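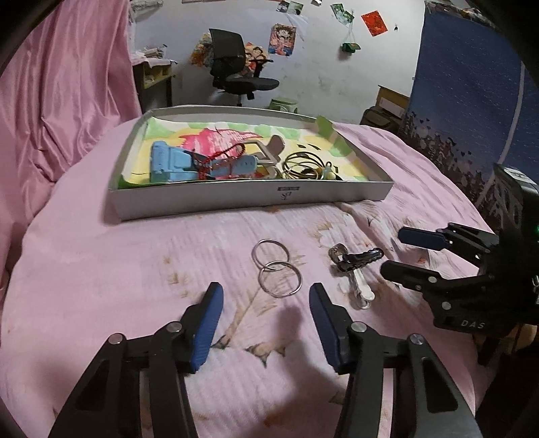 Por que dois governos que não chegam a acordo publicam, ainda assim, um comunicado conjunto?

Publicam-no porque a ausência de texto seria lida como ruptura, e uma ruptura obriga os dois lados a fazer alguma coisa. O comunicado permite que ambos voltem para casa com um papel na mão e a posição de partida intacta.

4.2 O vocabulário do desacordo cordial

O corpus reúne 131 comunicados conjuntos emitidos pelas chancelarias de Josside e Vonosby a propósito da margem norte do Runon, território que ambas reivindicam e que nenhuma das duas, a julgar pelo estado da estrada, parece disposta a asfaltar. Excluímos as notas de pesar e os votos de boas festas de dezembro, embora alguns destes últimos contenham mais substância do que o comunicado médio.

Cada documento foi lido por dois codificadores independentes, que classificaram os verbos principais segundo o grau de compromisso. A categoria mais alta («obriga-se a») ficou vazia. A mais baixa («toma boa nota de») exigiu subdivisão, dado que os redatores distinguem com escrúpulo entre tomar nota, tomar boa nota e tomar devida nota. Um dos codificadores propôs uma quarta modalidade, a de tomar nota com manifesta impaciência. A proposta foi recusada por falta de apoio textual, ainda que a leitura dos originais a torne compreensível.

O padrão mais estável diz respeito aos adjetivos. Conversações descritas como «francas» antecedem, em regra, a retirada de um embaixador para consultas. As «francas e construtivas» antecedem outra reunião. As «cordiais» referem-se ao almoço. Em 40 dos textos a palavra «território» não aparece uma única vez, substituída por «a área em questão», «o espaço em apreço» e, numa ocasião, «o assunto a norte».

Figura 2. Relógio inteligente infantil, azul-claro, com pulseira de borracha, seguro por uma pinça preta.

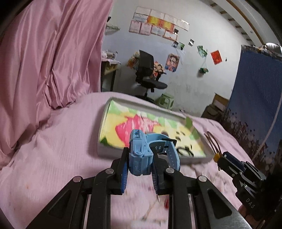
A exceção mais instrutiva é o comunicado de Chantharasri, cidade neutra onde as delegações se reuniram a 19 de maio de 2021. O texto tem 700 palavras, extensão invulgar para um encontro que terminou antes do previsto, e 100 delas são dedicadas à hospitalidade dos anfitriões. A versão de Josside afirma que as partes «recordaram» o traçado da fronteira; a de Vonosby, que o «evocaram». A diferença ocupou os juristas dos dois países durante o verão seguinte, e a comissão mista criada para a resolver produziu, como seria de esperar, um comunicado conjunto.

Convém não exagerar o cinismo da leitura. As entrevistas com antigos redatores, discutidas na secção 5, sugerem que a ambiguidade é trabalho qualificado e que dá mais trabalho do que a clareza. Uma frase que possa ser lida em voz alta nos dois parlamentos, sob aplauso em ambos, passa por várias mãos e perde pelo caminho quase todos os substantivos. Resta saber se essa técnica adia o conflito ou apenas o arquiva, questão a que o nosso corpus, composto exclusivamente por documentos em que tudo correu bem, responde com dificuldade. Na secção seguinte comparamos os textos finais com as minutas conservadas pela delegação de Vonosby; as de Josside continuam classificadas, incluindo a ementa do almoço.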